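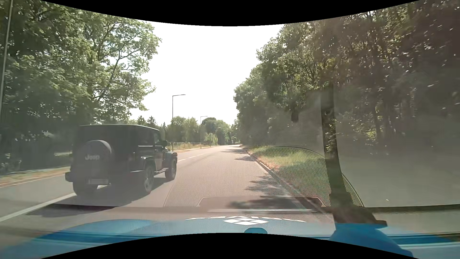
December, bay 2, used stock check-in

Took in the trade-in sedan Borislav bought off the Amundsen lot. Odometer reads 1383 miles more than the figure on the listing sheet, so the sheet has to be redone before it goes on the site. Told Huguette. She wants the window sticker held until the new number is in.

Battery: 12.4 V after sitting overnight, 12.1 V with headlights on for five minutes. Load test passed but not by much. Put it on the charger at 9:40, will test again before close.

Brakes: front pads 7 mm both sides. Rear left 4 mm, rear right 3 mm. Rear right slide pin was stiff, cleaned and greased it, moves fine now. Rotors have a lip but are above minimum. I'd do rear pads before sale. Abrehet says price it both ways and let the office pick.

Tires: set at 33 psi cold all round. Right front was nearly ten low when it came in. Soaped the bead and the valve, bubbles at the valve core. Swapped the core, no bubbles after. Check again tomorrow morning before anyone drives it.

Parts
Cedeo quoted 352 for rear pads and rotors as a kit. Tatier has pads only for 38, but no hardware clips in the box. Asked Mulugeta if we still have clips on the shelf from the last one. He thinks so, top drawer, not labeled. Went through the drawer and they are for the wider caliper. Order clips.

Road test, 2:15 pm
Out past the feed store and back, mostly 45 mph. Pulls slightly right under light braking, less than before the slide pin was done. No vibration. Hum from the rear above 40 that changes a little on left-hand bends. Could be the tires, they're worn on the inside edge. Rotate first, then decide about the bearing.

Scan tool: no current codes, one stored for low voltage. Cleared it.

3:50 pm: battery 12.6 V off the charger. Leave it disconnected overnight and read it cold.

Still open
Spare key. Anneliese called Ostel, they only have one on record.
Cabin filter, packed with leaves, need the size.
Driver's mat missing.
Alignment after the rotate.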